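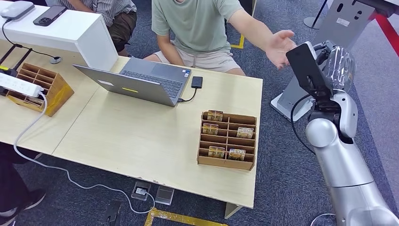 Vol. 8, p. 40

4.2 What people wore, and what they told us about being too warm

I should say first that clothing was never meant to be a big part of this study. We went to Plirham in June to look at air temperature in shared workrooms, and I packed for a project on windows and blinds. But if you spend long enough asking people whether they feel warm, you end up talking about trousers (and socks, and the one cardigan that lives on the back of a chair all year), so the diary got a clothing page after the first Monday and I'm very glad it did!

The people taking part worked in eight rooms spread over two buildings, Nastance and Makori. Nastance is the newer one, with sealed windows on the south side and a cooling system that the building office sets for everyone. Makori has windows that open, old radiators nobody had managed to turn fully off, and a corridor that works as a sort of chimney when both end doors are propped. Every room had a Rokura logger on a shelf at seated head height, out of direct sun, and we checked each of them against the same reference thermometer before and after.

Forty people kept diaries for three weeks. Each time they filled in the short form they gave a warmth vote on the usual seven-point scale, said whether they'd like it cooler, warmer or left alone, and ticked what they had on from a list of everyday garments. That gave us a little over 4000 usable forms once the blanks and the doubles had gone. The garment list is where I'd do things differently. I had put "shirt" as a single item, and a long-sleeved cotton shirt and a thin short-sleeved one are worlds apart by mid-afternoon. We split the item in the second week and went back to people about the first week's forms, which most of them were very patient about.

The plain result is that people in Nastance dressed more warmly than people in Makori, on the same days and with the same weather outside. I had half expected it, but the size of the gap took me by surprise. In Makori shorts and T-shirts were normal from the first warm spell onwards. In Nastance people came in wearing light clothes for the journey and then added a layer at the desk — and that layer tended to stay on well after lunch, when the room had warmed up and the votes had drifted to the warm side of neutral.
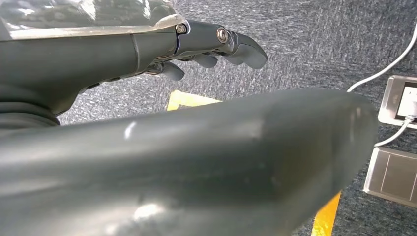 I asked several of them why they didn't just take it off again, and the answers were nearly all some version of "I'd have forgotten I had it on". I believe them. I wrote up most of my own notes in a jumper I had no need for. It does make trouble for the comfort models, though, which mostly treat clothing as something people adjust as soon as they feel warm. Our diaries suggest they adjust it when something else interrupts them: a trip to the kitchen, a meeting in another room, going outside for a sandwich. Changes logged just after a break were far more common than changes logged in the middle of a long stretch at the desk, whatever the temperature was doing.

Chairs matter more than I'd allowed for, too. The standard tables give a small extra insulation value for a seated person, depending on the chair, and I had used the same value throughout. In shorts, on a padded seat, people complained about the backs of their legs and about nothing else, and their overall vote stayed neutral. I've left the votes as they were given and put the remarks in with the free-text answers, where they can be read alongside.

For the estimates that follow I used the lowest clothing level in the list for outfits of the kind in Figure 3, and went up in small steps from there. Shoes and socks were counted only where the diary mentioned them.

Figure 3. Warm-weather clothing at a shared table: a pale green T-shirt with light beige shorts, and, on the person sitting further back, a striped short-sleeved shirt with dark brown shorts.

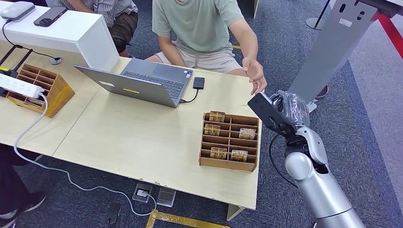 4.3 Opening the windows in Makori

Window opening turned out to follow the clock far more closely than the loggers. The first window went up when the first person came in, cool morning or not, and whoever sat nearest it had the deciding vote for the rest of the day. I've kept the two ends of each room separate in the analysis for that reason — the far desks had a different summer altogether.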